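Zilteck Operators Forum
Board: Teaching and Demonstration
Topic: Hand-guided or remote demonstrations for tabletop pick and place?

Posted by: l_ostrowski
Role: Site coordinator

Good morning. Our site is preparing its November round of demonstrations and I would like to settle a matter of procedure before the operators are scheduled. The task is a tabletop pick and place: grasp an upright drink bottle, lift it, and set it down at a second position on the same table. We are permitted to collect demonstrations in one of two ways. The operator may carry the hand-held gripper and perform the motion directly, or the operator may sit at the leader arms and drive the robot remotely.

The current guidance document allows both and recommends neither. I am asking members with experience of both methods to state which they would select for this task, and on what grounds. We have funds for 200 accepted demonstrations and would prefer not to divide them between methods.

Lucyna Ostrowski

Posted by: unnur.k
Role: Instructor

I would select the hand-held gripper without hesitation. New operators at our site are usually producing acceptable demonstrations on their first morning with it. With the leader arms, we allow 11 hours of supervised practice before any recording is retained, and there are still operators who close the fingers too early and push the object over.

For a drink bottle the difference is considerable. A person holding the gripper feels the contact through the handle and slows down naturally. The remote operator is relying on sight alone, and our leader arms return no force.
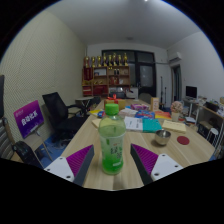
The approach is the portion of the demonstration that deserves the most attention during review. We ask operators to bring the open fingers down on either side of the bottle, pause briefly, correct the centering, and only then close. If one finger arrives closer to the bottle than the other, the operator should move the whole hand and should not allow the near finger to drag the bottle across the table. A policy trained on dragging will drag.

Unnur Kárason

Posted by: tyau
Role: Robot operations

I must respectfully disagree with the recommendation above, at least as a general rule. The hand-held gripper is quick to learn precisely for the reason that it places no limits on the operator. A human wrist and shoulder will reach positions that our arm cannot. In our last review we replayed 42 hand-held demonstrations on the robot and 8 of them were stopped by the joint limit check. All 8 had been marked as good by the reviewer, who had seen only the video.

Remote demonstrations do not have this problem. If the robot performed the motion once, the motion is within its range. I would accept slower collection in exchange.

Tin-yau Au

Posted by: unnur.k
Role: Instructor

Mr. Au's figures are useful and I do not dispute them. May I ask where the starting position was in the demonstrations that failed? In my experience the failures come from operators who stand at the corner of the table and reach across. We mark a standing position on the floor and the operator is not to leave it during the recording.

Posted by: tyau
Role: Robot operations

Most of them were long reaches, yes. I do not have a record of where each operator was standing. A floor mark would have helped with those. It would not have helped with the remaining ones, where the wrist was turned well past what the arm allows at the moment of release.

Posted by: poon_yt
Role: Data review

I review recordings from both methods and would like to raise a separate consideration, namely the surroundings.

The remote station at our site is fixed. Every demonstration made there shows the same table, the same wall, and the same lamp. The hand-held gripper can be taken into a meeting room or a kitchen, and the recordings include whatever is on the table that day: cups, notebooks, papers, packages. When we trained only on the fixed station, the arm performed well until a colleague left a folder beside the bottle. Performance with mixed rooms was noticeably steadier.

I would therefore ask the original poster where the robot is expected to work. If it will remain at one station, Mr. Au's position is sound. If it will be moved between rooms, I would favor the hand-held method and apply the joint limit check before acceptance.

On review criteria, I reject a recording when any of the following occurs:

The fingers touch the bottle before they begin to close.
The operator changes grip on the handle after the bottle has been lifted.
The bottle is released above the table and drops.
The operator's free hand enters the view.

Yen-ting Poon

Posted by: l_ostrowski
Role: Site coordinator

Thank you, all. The robot will be used in three meeting rooms with different furniture, so Ms. Poon's point applies to us directly. Is the joint limit check something we can run on site, or must the recordings be sent out? We have the Delline workstation and the standard software package.

Posted by: poon_yt
Role: Data review

It runs on the Delline workstation. You will need the arm's description file and the measured position of the base relative to the table. Please measure the base position again in each room. An old value will pass recordings that ought to fail.

Posted by: so-ying.tai
Role: Maintenance

One practical addition. Inspect the ribbed finger pads before each session and wipe them clean. Dust on the pads changes how a smooth plastic bottle slides, and operators begin squeezing harder to compensate — this shows up in the finger width data and is tedious to remove afterward. We replace both pads together, never one.

I would also ask that operators use bottles with some liquid in them. Empty bottles tip at the slightest contact and teach an overly timid approach.

So-ying Tai

Posted by: tyau
Role: Robot operations

I agree with Ms. Tai regarding the pads. As to the method, I remain of the view that a portion of the set should be recorded remotely, if only to have a reference for speed. Hand-held operators move considerably faster than our arm does under load.

Posted by: l_ostrowski
Role: Site coordinator

The speed question is noted and I will raise it with our operations lead. For the November round we will proceed with the hand-held gripper, with a marked standing position in each room and the joint limit check run at the end of each session. I will post the rejection counts to this topic when the first room has been completed.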